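Lapointe Hall Opens Table Setting Room for Community Meals

November 2019

The Lapointe Hall kitchen has a new side room for preparing meal trays, and it went into regular use this month. The room sits between the kitchen and the dining hall, in the space that used to hold the coat racks and the old piano. Trays for the weekly community supper are now laid out there before they go to the serving line.

The hall serves 106 suppers on a normal evening. Until this fall all of the trays were set up on the kitchen counters, next to the stoves and the dish sink. Cooks and tray setters shared the same narrow aisle, and anyone carrying a pot had to wait for the aisle to clear. Cloths picked up splashes from the sink and had to be swapped out before the meal started.

Work on the side room began in June. The floor was patched and painted, the door to the dining hall was widened, and two extra ceiling lights were put in. The piano went to the Bastano Street school, which had asked for one for its music room. The coat racks are now in the front entry, to the left of the notice board.

Most of the cost was covered by the spring rummage sale and by a grant from the Flirnier Fund, which pays for small repairs to public halls in the county. The hall paid for the lights from its own building account. A second grant request, for a new floor in the kitchen itself, was turned down and will be sent in again next year.

How the trays are laid out

The suppers are served on trays with a cloth and a pair of wooden sticks for the noodle and rice dishes. Forks are still kept in a bin at the serving line for anyone who wants one. The menu changed over to noodles and rice on alternate weeks last winter, and those weeks have drawn the larger crowds.

Each tray is set on a mat while it is being made up. The mat keeps the tray from sliding on the tabletop and gives the setter a clear area to work in. The sticks go down first, lengthwise, and the cloth goes over them. It is folded to cover most of the tray and left to hang over the front, so the diner can lift it off with one hand. The ends of the sticks are left showing so that a tray without any is easy to spot.

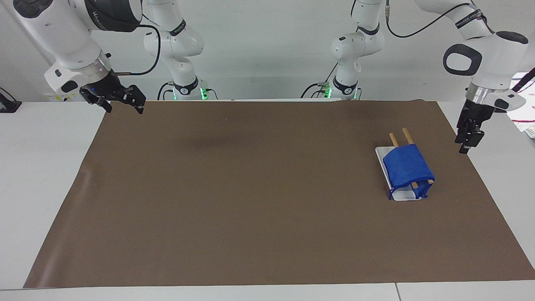

Cloths and laundry

The hall owns 200 cloths. They were sewn from cotton bought at the closing sale of the Bandex fabric store on Mill Road, and have been washed often enough that the fabric has gone soft. A soft cloth drapes well but does not hold a sharp crease, and the setters have stopped trying to iron them flat. They are now folded straight from the dryer and stacked on the shelf by the door.

Laundry is done at the hall the morning after each supper. The old washer handles the load in two rounds. Stained cloths are soaked overnight in the utility sink, and any that do not come clean are cut up for cleaning rags. Replacements will be needed by spring, and the hall would prefer plain cotton in a solid color. Patterned cloth has been offered in the past – one large box of holiday prints is still in the attic – but the solid colors are easier to match when stacks get mixed.

The wooden sticks are washed by hand and dried upright in jars. Sticks that have split or gone rough at the tips are thrown out. A new supply was ordered in the summer and should last until the end of winter.

Changes to the supper line

With the trays made up in the side room, the serving line now starts at the widened door instead of at the kitchen window. Diners pick up a tray, move along the wall past the hot dishes, and finish at the drinks table. The bread basket has been moved to the drinks table as well. It used to sit at the start of the line, where people stopped to choose a roll and held up everyone behind them.

Seating has not changed. The dining hall has room for 73 people at a time, and a second sitting follows the first. The doors open for the first sitting at 5 in the evening. People coming to the second sitting are asked to wait in the front entry or in the reading room across the corridor. The line should be kept out of the corridor itself, which is also the way to the restrooms.

Anyone who needs a tray carried to the table can ask at the door. Strollers and walkers can be left along the window side of the dining hall, where the last row of chairs has been taken out. Takeout meals are still handed out from the kitchen window and are packed in boxes, without a tray or cloth. Boxes should be collected before the second sitting begins.

What is left to do

A few jobs in the side room are unfinished. The new door closes by itself and needs a catch that will hold it open while trays are going through. For now it is propped with a wedge. The shelf above the radiator is too warm for storing bread and will be moved to the opposite wall. There is also a draft from the window, which rattles when the wind is from the north, and the sash will be looked at before the coldest weather sets in.

The hall has also had requests to use the side room on days when there is no supper. A sewing group and a children's craft hour have both asked about it. The room can be booked from the first week of the new year, through the same form used for the reading room. Groups must bring their own supplies and leave the tabletop clear and wiped down. Food may not be cooked in the room, though cold snacks are allowed.

Booking forms are kept in the rack by the office door at Lapointe Hall. Gifts of plain cotton cloth can be left at the office during opening hours. Please wash the fabric before bringing it in, and pin a note to it with the measurements.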